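Promard Coop Door Opener
Section 9: Mounting the opener and setting the door

Read this section through before you start. Move the hens out to the run and shut the pop hole until the door is hung. Two people make the job easier.

Parts used in this section: opener housing, two side tracks, door panel, lift cord, screw pack 393.

1. Hold the housing above the pop hole and mark the screw holes in pencil.

2. Drill the pilot holes. Check inside the coop for wiring first.

3. Fasten the housing with the four long screws. Do not overtighten. The case can crack.

4. Fit the side tracks, open ends up. The tracks must be parallel from top to bottom.

CAUTION: Keep fingers clear of the tracks whenever the batteries are in. The motor can start without warning when the light level changes.

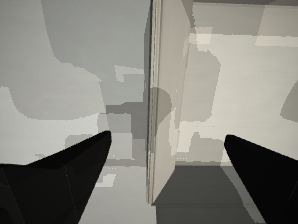 5. Lower the door panel into the tracks and let it drop under its own weight. If it sticks, loosen the tracks and move them outward a little at a time. Sight along the panel before you tighten the screws again. It should be upright; a tall, narrow panel that stands only nearly upright, like the light-colored one between the two black fingers, will bind in the tracks when the motor lifts it. Use a level if the coop sits on sloping ground.

6. Thread the lift cord through the eyelet and tie it with a double knot. Leave a little slack with the door closed.

7. Insert the batteries. Press and hold SET until the light blinks, then press UP. Release when the door clears the opening. Press SET again to store the position.

8. Run the door up and down by hand control before letting the birds back in.

Note: Young pullets may not go in by dusk for the first few nights. Leave the timer off until they do.

If the display shows code 2264, the cord is wound the wrong way. Remove the batteries, unwind the cord, and repeat from step 6.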